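Left my job before the company goes public, do I buy my options or let them go?

Posted in Money & Work > Stock Plans

sparkplug_mama

Hi all, longtime reader, hardly ever post. I worked for a small company called Praka for a bit over two years (they make parts for electric delivery vans) and left in January to take a job closer to home in Fletville. When I was hired they gave me 400 stock options with a strike price of $2. I was pretty clueless about it, signed everything, put the papers in a drawer and forgot about them.

The exit packet says 213 of them are vested and I have three months from my last day to exercise or they go away. Meanwhile everyone I used to eat lunch with is texting me that Praka has filed something confidentially to go public. There's no date and no price, and my old manager says they aren't allowed to talk about it (they talk about it constantly).

So it's $426 to buy all of mine. That isn't rent money but it isn't pocket change for us either, we just put a roof on. My husband says buy them, my sister says she did this at another company and never saw a dime of it back.
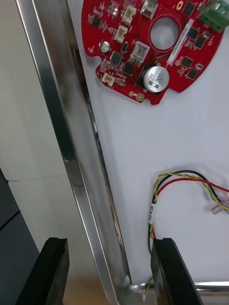
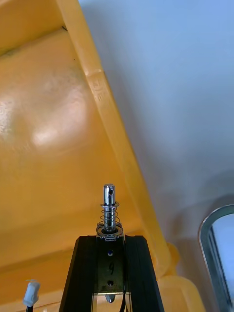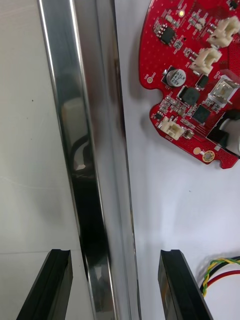 What I can't figure out from the packet is the tax part. It says ISO at the top of the grant letter and then three pages later there's a paragraph about non-qualified options, so which one do I have? Also, if I buy now and they do go public in the summer, can I sell right away? I read something about a lockup and got lost. And what happens if the whole thing gets called off, do I get my money back? (I'm guessing no, but I had to ask.)

I should add that the stock plan is run through a website called Flellside and my login still works, but the button that says Exercise is gray. I emailed their support and got an auto reply.

Any help appreciated, I've got until the middle of April!

gray_button_survivor

OK so I went through almost exactly this, different company, and I'm going to take your questions in the order they stressed me out.

The gray button first, because that's the one with a clock on it. Don't wait on the website. Mine was gray because HR hadn't entered my termination date, and support at the plan site couldn't touch it, they only show what the company sends over. Email the stock person or the HR person at Praka directly, say you intend to exercise, name the number of options, and ask for the paper exercise form. There's nearly always a paper form. Ask what counts as the deadline too. Some plans want the form AND the money in their hands by the last day, and a check in the mail on day ninety doesn't cut it. Also, some plans say three months and some say 90 days, and those can be different dates, so read your own grant letter for the exact words.

On ISO or non-qualified, if the top of your letter says ISO then that's most likely what you have. The paragraph further in is probably the one saying they turn into non-qualified if you exercise too late or if you go over certain limits, and with a grant your size I wouldn't expect the limits to come up. With an ISO you don't owe regular income tax when you buy. There's a thing called AMT that can bite people with big spreads, so find out what the company currently says a share is worth (ask for the latest 409A value, they'll know what you mean). Unless that number is wild, 213 shares at $2 is probably too small for AMT to hit an ordinary household, but run it through your tax software before you take my word. You'll get a Form 3921 the next January. Keep it forever.

If you want the nicer long-term rate you have to hold until two years after the grant date and one year after you exercise. Sounds like you've already got the first one covered.

Lockup: look in your option agreement for "market stand-off." It usually means you can't sell for six months or so after the company lists, and it covers ex-employees just like everybody else. So no, I wouldn't plan on summer money. The price you see on day one is also not the price you'll get, ask me how I know, ugh.

And yeah, no refund. If they pull the filing you own shares of a private company and you probably can't sell them to anyone. I bought mine with money I had already said goodbye to in my head, and I only bought half. You can do that too, most plans let you exercise part of it.

bezerra_bound

just buy them lol its 400 bucks

my cousin had options at Bezerra and let them expire and he still brings it up every thanksgiving

plaid_ledger

Mostly agree with the long answer above, two things to add.

A confidential filing means very little about timing. Companies file and then sit there for a year, or get bought, or change their minds. I'd decide as if the filing didn't exist. Would you put $426 into this company knowing what you know from working there?

Second, before you pay, ask whether there has been or will be a stock split. Mine did a 1 for 20 reverse split before listing. The strike and the share count both adjust so you don't lose anything by it, but I opened my account, saw a tiny number of shares and about had a heart attack. Ask if the company keeps a right to buy back shares from people who've left, too. It's in some agreements and it's easy to miss.

sparkplug_mama

Thank you!! Found the stand-off paragraph, it's there on page 6. HR sent me the paper form this afternoon and it has to be received with the check, so I'm glad I asked. Still waiting on the 409A number. Leaning toward buying 100 and leaving the rest, my husband is lobbying for all of it.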